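Color-Coded Everything

11 September 2019

My sister-in-law gave me a planner for my birthday. It came with a sheet of stickers, a set of highlighters and a booklet explaining that my life has five areas and that each of them should have a color. Health is green. Money is blue. Family is orange, relationships are pink (I would have guessed family covered most of those) and "growth" is purple. The booklet promises I will feel calmer within two weeks.

I did it for two weeks. I did not feel calmer. I felt like somebody who had to look for the purple highlighter before she could write down "library books."

I should say I'm not against being organized. I pay my bills on time and I know where my passport is. What I'm suspicious of is the idea that putting a color on something is the same as dealing with it, and that idea is everywhere at the moment. The Druvex people sell a family calendar with a color for each person in the house. The Mösli lunch containers come with colored lids so that you know which food group goes where, in case you were about to put soup in with the crackers. A woman I used to work with has arranged all her books by the color of the spine, and when I asked where I might find a cookbook I'd lent her, she said, "What color was it?" I didn't know. Neither did she. It is still in there somewhere, and it has a very good recipe for plum cake.

The usual claim is that color helps you remember. The booklet says so on page one and gives a percentage, with no word on who measured it or what they were asked to remember. I went looking for where the number came from and found it repeated on a lot of websites that all sell stationery. One of them pointed to another one, which pointed back to the first. I gave up after an evening of it. Maybe there's a proper study behind it. If there is, the people selling highlighters don't seem in any hurry to show it to me.

What I remember from school is the opposite. Gladys Grajales sat next to me in history and had the most beautiful notes in the building. She had four pens and a ruler. Dates were red, names were green, causes were blue, and she underlined the results twice. Everybody wanted to copy from them before a test. Gladys herself did no better than the rest of us, and she told me years later that she'd spent so much attention on which pen to pick up that she never heard the end of a sentence. I think of her every time I see one of those videos where a hand turns the pages of a perfect notebook and there's soft piano music.

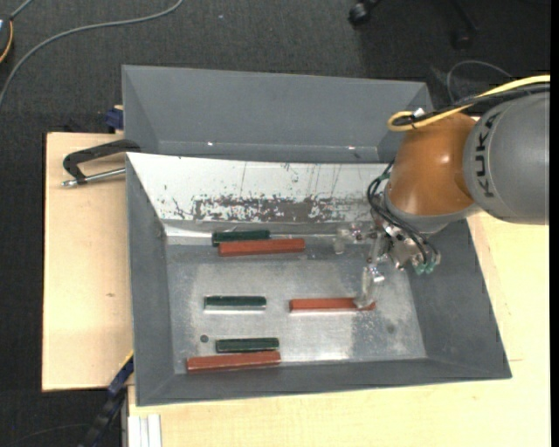

Color does work in some places, and I've been trying to work out what they have in common. Traffic lights, obviously. The hot and cold taps. Laundry, if you count keeping the new red towel away from the shirts, which I learned to do the expensive way. In each case there are only a few colors, they look nothing like each other, and whoever is looking has to make one simple choice. With a bin that has reddish-brown blocks and dark green blocks in it and nothing else, I could tell anyone which kind to take out and they'd get it right, provided they could see the difference. My planner wants me to decide if a dental appointment for my son is health, family or money. It's all three. I stood in the kitchen with the cap off the orange one for longer than it took to make the appointment.

And not everybody can see the difference. My neighbor Yeison Chávez is red-green color-blind, and he has opinions about this. His office moved to a new scheduling program called Arkstead last April, where a job that's on time shows up green and one that's late shows up red. No words, no symbol, only a little dot. He complained, and he was told he could change the colors in his own settings. He did, and now whenever someone phones him and says "look at the red ones," he has to translate. He has asked for the word "late" to be printed beside the dot. It's four letters. He's still waiting.

That's what bothers me most about it, I suppose. Words do the job perfectly well, and they've been pushed out because they don't photograph as nicely. The filing cabinet at my mother's house has folders in the one color they came in, a sort of tired beige, and on every tab she has written what's inside. "Car." "Roof." "Doctor, mine." "Doctor, Dad's." When she was in the hospital for her hip I had to find an insurance letter, and I found it in under a minute having never opened that cabinet before. If she'd had a system I would have needed her to explain it to me, and she was in no state to explain anything.

I did look up the price of the planner, which I know is rude when it's a present. There is a refill every year, and the stickers are sold separately, 624 to a pack. I tried to imagine a year in which I would have 624 things worth a sticker. The dog's appointments would have to get in.

So the highlighters have gone to my son, who is using the pink one to draw flames on a truck. I kept the planner because the paper is nice and it lies flat. I write in it with whatever pen is by the phone. Yesterday's page says "plumber, bread, call Mom, dentist form," all in black, with the bread crossed out.

If anyone reading this from Braltlow knows a plumber who picks up the phone, please leave the number in the comments. Mine came once, looked under the sink, said he'd be back with a part, and that was in April.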